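Media & Culture | Working papers

3.2 What the awards did for small streamers

I came to this part of the study expecting prizes to sell subscriptions, and I've had to let go of that a bit. We followed two services, Lultmont and Yurt, through one awards season, and asked 23 households in Gavville what they watched and why they'd picked it. Only three of them could name a single winner from the night — and two of those had watched the ceremony with friends who cared far more than they did!

What people did remember was the little badge on the menu screen. Yurt put one beside its drama series Bistonier as soon as the nominations came out, and left it up until August, long after the show had lost in both its categories. Several households told me it had won. I didn't correct them until the interview was over (we'd agreed on that beforehand), and most just laughed.

Figure 3. Two white robot arms above a black tabletop, with a white panel carrying blue controls.

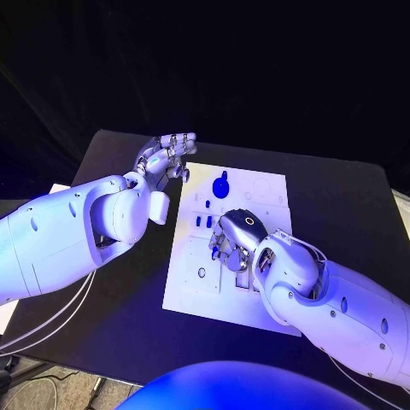 One Lultmont subscriber told me that she never looks at prizes at all, and that she'd started Bistonier on a free trial when her sister wouldn't stop going on about it. I heard versions of that over and over, so the next section deals with family recommendations and leaves the badges alone for a while.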